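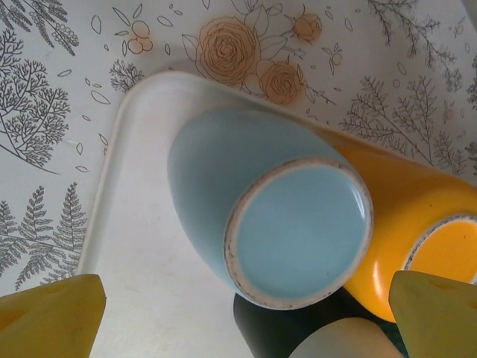

植物线描印花桌布,白色塑料托盘,浅蓝色陶瓷杯(侧放)。

Trernlow 印花纹样著录数据集
版本 2
发布日期:2021年5月19日
维护:Kamil Šimko(数据结构、校验脚本),Emília Štěpánek(术语、中文译名)

概述

Trernlow 是一套针对壁纸与家用印花织物的纹样著录数据,内容为文字记录和受控词表,不含原件扫描图。原始材料来自 Fuluvberg 样本册,由 Brestus 完成转录。每条记录对应样本册中的一块样片,描述其排列方式、母题、底色、印色和重复单位。版本 2 共收记录 600 条,受控词 75 个。

数据集的用途是检索和比对,例如查找同一母题在壁纸与桌布上的不同排列,或者核对两册样本中花号不同而图案相同的样片。记录不包含估价、真伪判断或产地鉴定,也不应作为这类判断的依据。

文件结构

records.csv:主记录表,UTF-8 编码,逗号分隔,首行为字段名
terms.csv:受控词表,含首选词、异形词、上位词、范围注释
links.csv:样片之间的关联,一行一对
sources.txt:样本册编号与页码对照
check.py:校验脚本,仅依赖 Python 标准库
CHANGES.txt:变更记录

主记录表共 18 个字段。日常使用中最常查的几个如下。

id:记录编号,字母 T 加数字。编号一经发布不再复用,记录作废后编号保留,status 改为 withdrawn。
carrier:载体,取值为 wallpaper、textile、unknown。
layout:排列方式,取自受控词表。单值字段。
motif_primary:主母题,单值。
motif_secondary:次母题,可多值,以分号分隔,顺序无意义。
ground:底色,使用词表中的颜色词,不使用色号。
print_colours:印色,可多值,按覆盖面积由大到小排列。
rendering:绘制手法,如 line(线描)、silhouette(剪影)、shaded(带明暗)。
repeat_h、repeat_v:横向与纵向重复单位,单位为毫米。样片不足一个完整单位时留空,不填估计值。
certainty:著录把握程度,取值 a、b、c。a 为样片完整且字段均可直接判读;b 为至少一个字段由相邻样片推断;c 为样片残损,仅著录可见部分。

著录规则

排列方式先于母题著录。转录者先判断画面由什么骨架组织,再记录骨架中填入的图形。顺序颠倒时,同一纹样容易被分入不同类别,版本 1 中的多数不一致即由此产生。

条纹类只在条带具有可辨认的边界或底色差别时使用。图形恰好上下对齐、但没有条带的,归入 drop 或 block,不归入 stripe。条带方向以壁纸张贴后的方向为准。织物无固定上下,方向字段填 na。

散点类(scatter)指母题之间没有连续的枝蔓或框线。散点纹样中如有两种以上母题,以出现频率高者为主母题;频率接近时,以单个面积较大者为主母题。

颜色词从宽。样本册纸页普遍泛黄,米色与浅灰之间的界线并不可靠,词表因此将 off-white、cream、ivory 合并为 off-white。需要精确颜色的用户应查阅原册。
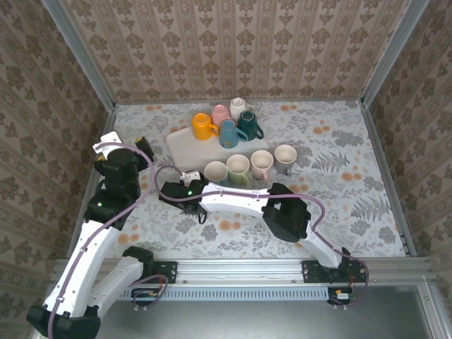
复合条纹(stripe-compound)是词表中分歧最多的一项。其范围注释为:条带之间有底色差别,且条带内部填有独立成形的母题。仅有底色差别而条带内无图形的,用 stripe-plain;条带内只有连续卷草、没有独立单元的,用 stripe-scroll。以后墙上的壁纸为例,米色与棕色竖条相间,条带内填深棕色花卉团花和小型装饰图形,layout 应取 stripe-compound,motif_primary 取 medallion-floral,不取 flower。桌面覆盖物的图案则以灰色叶片、灰色花和橙色小花为主,母题字段应分别记录 leaf 与 flower;图中可见的灰色蕨叶另记 fern,不并入 leaf。两种图案即使出现在同一空间,也必须分别立条,links.csv 中不建立关联。

与 Beneš 分类法的对应

terms.csv 的 benes_code 列给出每个受控词在 Beneš 分类法中的对应代码。对应关系分为 exact、broad、narrow 三种,记录在 benes_match 列。Beneš 分类法以母题为第一级,本数据集以排列方式为第一级,两者不能逐级换算,只能在词的层面对照。没有对应代码的词,该列留空,不使用占位符。

团花一词需要说明。Beneš 分类法把带边框与不带边框的团花分为两类,样本册中大量样片的边框由花叶自然围成,难以归入任何一类。版本 2 将两者合并为 medallion-floral,另设 frame 字段记录边框情况,取值为 drawn、implied、none。

转录流程

每块样片由一人著录,另一人复核,复核者在看到初次著录结果之前独立填写 layout 和 motif_primary。两个字段一致即通过;不一致时由 Emília Štěpánek 裁定,裁定理由写入 note 字段。未裁定的记录不进入发布版本。

样本册背面的手写花号按原样转录,包括明显的笔误。推定的正确花号写入 pattern_no_norm,不覆盖 pattern_no。划去的字符用方括号标出。

校验

在数据目录下运行:

python check.py records.csv terms.csv links.csv

脚本检查字段数、编号唯一性、受控词是否存在、关联是否成对,以及 certainty 为 a 的记录是否有空缺的必填字段。错误输出到标准错误流,返回值非零。警告不影响返回值。Windows 下如出现编码报错,先将环境变量 PYTHONUTF8 设为 1。

用电子表格软件打开 records.csv 时,pattern_no 列必须按文本导入,否则前导零会丢失。带有丢失前导零的文件提交后会被脚本拒绝。

已知问题

壁纸样片多于织物样片,按载体统计母题频率时应先分层。

残损样片集中在样本册后部,certainty 为 c 的记录在时间上分布不均。

rendering 字段是版本 2 新增的,部分沿用自版本 1 的记录尚未补填,值为空不表示无法判读。

fern 与 leaf 的区分在版本 1 中未执行。旧记录已按 note 字段中的描述回查,note 为空的仍为 leaf。

links.csv 只收经人工确认的关联。缺少关联不等于两块样片图案不同。

变更与提交

下一次修订定于十月,范围限于补填 rendering 字段和修正花号,不改动字段名称。新增受控词须附至少一块样片的编号和一条范围注释,并说明与现有词的上下位关系。修改意见发给 Kamil Šimko,涉及译名的同时抄送 Emília Štěpánek。邮件标题请写明记录编号,一封邮件只涉及一个词或一条记录。

许可与引用

数据文件采用 CC BY 4.0,脚本采用 MIT 许可。样本册原件的复制权不在许可范围内,需向 Fuluvberg 另行申请。

引用格式:Šimko, K.; Štěpánek, E. Trernlow 印花纹样著录数据集,版本 2。Brestus,2021。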